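Skidwood Household Words
Data card, version 4, June 2024

Skidwood is a list of 1,000 everyday words and short phrases for things people keep at home, gathered from letters, recipe cards and shopping notes written by families in Hoddale and Indska. We started it because we love the way one town says "dish towel" and the next one over says "tea rag" (and both are quite sure they're right!). 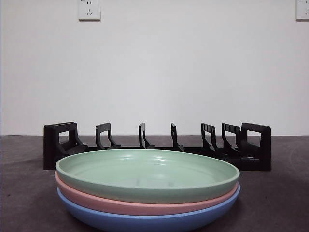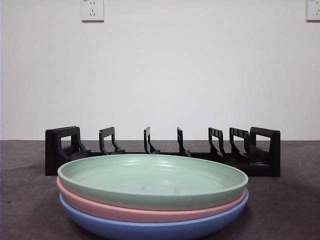
Stacked plates, green on top.

Each entry has the word, its meaning, the town it came from and one sentence showing how it is used. Spelling has been left just as the writer had it, so please don't tidy it up before you've had a good look around. About 100 entries are still missing a sentence, and we hope to fill most of those in by August.

The file is plain text with tabs between the columns and opens happily in any spreadsheet. A smaller sample of 25 entries is in the Desmet folder, which is a nice place to begin.

You're welcome to use the list for teaching, research or plain curiosity. Please mention Skidwood if you share it, and do send us any words your own family uses.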